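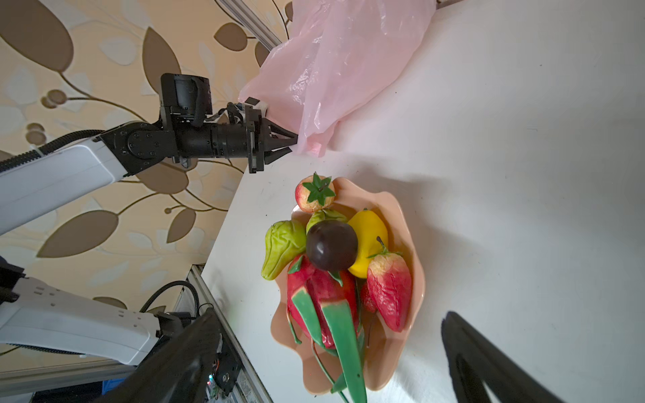 About Prernard

Prernard sets up and looks after two-arm table cells. We started with one bench and now have 141 arms under service contract.

Arnel Cabrera runs the workshop. Each cell gets a check every 100 hours: joint bolts, gripper fingers, the wrist camera mount and the cable sheath along each arm. Cables wear first, so we keep spares on the shelf. After any finger change we recalibrate the camera, then run 60 test picks on artificial fruit and plastic bags before handing the cell back.

Repairs are done at our Trundow site, Unit 247. Bring the arm in or ask us to collect. The workshop is closed for the second half of December.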